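# ポーチのファスナーが端の手前で止まる、閉めても後ろが開いてくる

投稿者:nuime_32
カテゴリ:布製品・修理
状態:受付中

布製のポーチのファスナーについて教えてください。

症状は次のとおりです。

- 閉める方向に引くと、終端の手前で重くなって止まる
- 無理に引いて閉めきると、スライダーの後ろ側で務歯(エレメント)が開くことがある
- 開ける方向は普通に動く

ポーチはClakwoodの中サイズで、本体は細いうね状の柔らかい生地、内側に薄い裏地が付いています。ファスナーは樹脂製のコイルタイプです。スライダーの裏に番手の数字らしき刻印があり、5と読めます。購入は前の冬で、充電器とケーブル類を入れて毎日持ち歩いています。容量いっぱいまで入れることが多いです。

試したことは以下の2点です。

1. 鉛筆の芯をエレメントにこすりつけた → 途中までは軽くなったが、止まる位置は変わらない
2. 中身を全部出して閉めた → 止まらずに最後まで閉まる。後ろの開きも起きない

2の結果から中身の入れすぎだとは思うのですが、買った当初は同じ量で問題なく閉まっていました。スライダーの交換で直るものか、テープごと付け替えになるのか、判断の方法を知りたいです。ミシンはありません。手縫いはボタン付け程度ならできます。

---

**tape_to_coil** の回答

空の状態で正常に閉まるなら、テープの付け替えはまだ不要と考えてよいです。エレメントの欠けやコイルのつぶれがあれば、空でも同じ位置で引っかかります。

後ろが開く症状は、スライダーの上板と下板の間隔が広がったときの典型です。コイルを噛み合わせる圧力が足りなくなり、横方向の張力がかかった状態では保持できません。開ける方向が普通に動くことも、これと矛盾しません。

確認の手順です。

1. 中身を全部出し、ポーチを机に平らに置く。
2. ファスナーを閉めきり、中央付近の両側のテープを指でつまんで左右に軽く引く。
3. 開かなければコイルの噛み合わせは正常。開けばスライダーの圧力不足を疑う。
4. スライダーを横から見て、後ろ側の左右の隙間を比べる。片側だけ広い場合は変形している。

隙間が広い場合は、ペンチでスライダーの後ろ側を左右交互に少しずつ締めます。ペンチと金属の間に布を1枚はさむと傷が付きにくくなります。1回の締めはごくわずかにして、そのつど動かして確認してください。締めすぎると動かなくなり、戻そうとして広げると割れることがあります。亜鉛合金のスライダーは特に割れやすいです。

これで改善しない場合はスライダーのみ交換します。樹脂コイル用の5番を選んでください。同じ5番でも金属用やビスロン用は溝の形が違うため使えません。コイルが表に見えるタイプか、裏に隠れているタイプかでもスライダーの向きが変わります。購入前に確認が必要です。

Verkeckの補修用スライダーは2個入りで、引手の有無を選べます。ポーチなら引手付きでよいと思います。

終端の手前で重くなる件は別の原因の可能性があります。端の縫い代がスライダーの通り道に寄っていないか見てください。

---

**hako_mono** の回答

入れすぎだと思います。中身を減らせば直ります。

うちのはHyunのですが、大きいのに替えたら何も起きなくなりました。

---

**kawa_nuno_2** の回答

tape_to_coilさんの手順で概ね足りますが、終端の重さについて補足します。

柔らかい生地のポーチでは、端のたたまれた部分が内側に倒れ込みやすくなります。中身が詰まると側面が膨らみ、ファスナーのラインが直線でなくなります。スライダーは直線上では軽く動きますが、曲がりのある区間ではコイルの片側に力が偏り、そこで重くなります。終端は生地が絞られるため、もともと曲がりが出やすい位置です。

当初は閉まっていた点は、生地と縫い代の癖で説明できます。使っているうちに端の折れが固定され、裏地の余りがその内側にたまります。スライダーの変形と同時に進むことも多く、どちらか一方だけを直しても半分しか改善しません。
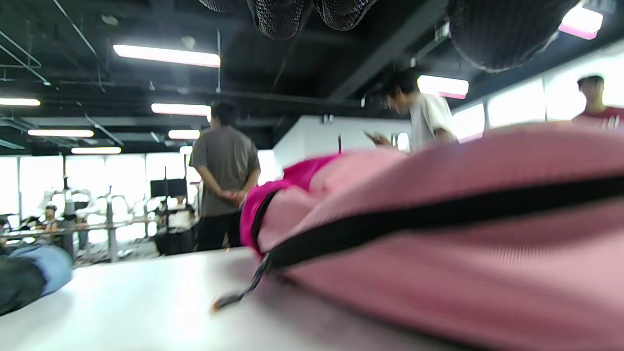
*写真:kawa_nuno_2/転載はご遠慮ください*

ピンクの布バッグで、黒いファスナーが上側の面と、ふくらみのある下側の本体との間を通っています。左の端に、濃いマゼンタの布がしわになって出ているのがわかると思います。端がすぼまって折れている箇所です。質問者さんのポーチでも、まずこの位置に相当する部分を見てください。

確認と処置は次の順で行います。

1. 裏返して、端の縫い代とコイルの間隔を測る。スライダーの幅の半分に満たなければ、縫い代が当たっている。
2. 裏地の余りが端に寄っている場合は、コイルから離す方向に指で押さえ、数か所を手縫いで縫い代に留める。表まで針を通さない。ボタン付けができれば難しくない作業です。
3. 縫い代そのものが当たっている場合は、ほつれ止めを塗って乾かし、当たる角だけを斜めに落とす。縫い目から3mmは必ず残す。
4. 表に返し、端の角を内側から押し出して形を整える。
5. 空の状態で数回開閉し、その後に中身を半分、全量の順で入れて試す。

5で「半分なら軽い、全量で止まる」となった場合は容量超過です。処置で変わるのはここまでで、あとは入れ方の調整になります。充電器のような硬いものは底側に寝かせ、ケーブルを上に置くと、ファスナー付近の曲がりが減ります。逆にすると硬い角がテープを直接押し上げます。

閉めるときの持ち方も影響します。引手だけを持って引くと、ポーチの端が引かれて一緒に曲がります。反対の手で始点側の端を押さえ、引手はファスナーと平行に引いてください。引手を上に持ち上げながら引くと、スライダーが傾いて片側だけに摩耗が出ます。後ろが開く症状はこの摩耗からも起きます。

潤滑については、樹脂コイルなら鉛筆よりロウかシリコン系を勧めます。黒鉛は薄い色の生地に付くと落ちにくいためです。Brarachのスティック型は塗布量を調整しやすく、コイルの表裏に薄く塗って、余りを乾いた布で拭き取れば足ります。液状の油は生地に染みるので使わないでください。

スライダーの交換に進む場合、端の縫い目をほどく必要があるポーチと、片側のテープ端から差し込めるポーチがあります。裏側でテープの端が縫い代に完全に入っていれば前者です。ほどくのは片端だけで済みます。ほどく前に縫い目の位置をチャコで写しておくと、閉じるときに端の折れが再発しにくくなります。

---

**nuime_32**(質問者)の追記

ありがとうございます。机に置いてテープを左右に引いたところ、中央は開かず、終端寄りだけ少し開きました。スライダーの隙間は右側がわずかに広いです。

裏返したら裏地の余りが端にたまっていて、コイルに触れていました。先に裏地を2か所留めて、隙間の調整はそのあとにします。交換用のスライダーはまだ注文していません。

---

**tape_to_coil** のコメント

その順番でよいです。終端寄りだけ開くなら、裏地を留めたあとにもう一度同じ引っぱり確認をしてください。それで開かなければペンチは使わずに済みます。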